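Uvik Laboratory Notebook, Bench Section
December 18, 2023
Entry by: Conceição Patrício
Subject: Inspection of tube racks before return to service

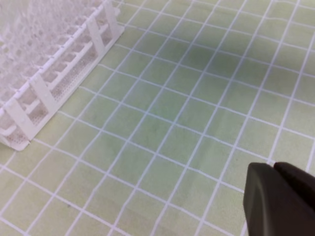
Fig. 1. White plastic rack on the gridded bench mat, side view with upright posts and perforated lower panel.

The tube racks set aside in June were inspected this morning with O. Sani. Each rack was placed on the mat and checked for rocking at the corners, cracks along the top rail, and warping of the upright posts.

The perforated panels require more care than the open compartments. Residue in the small holes is not removed by rinsing alone. Racks are to be soaked for 90 minutes in diluted detergent, brushed along the lower panel, rinsed twice, and air dried upside down. Oven drying is not permitted for this type.

Rack 2 passed the corner check. Rack 315 rocks slightly and is held for a second opinion from T. Lüthi.

Storage: clean racks go to the Omoregie cabinet, middle shelf. Labels are to be placed on the short end only.

Open item: D. Babalola to confirm whether the Femstead order includes spare racks.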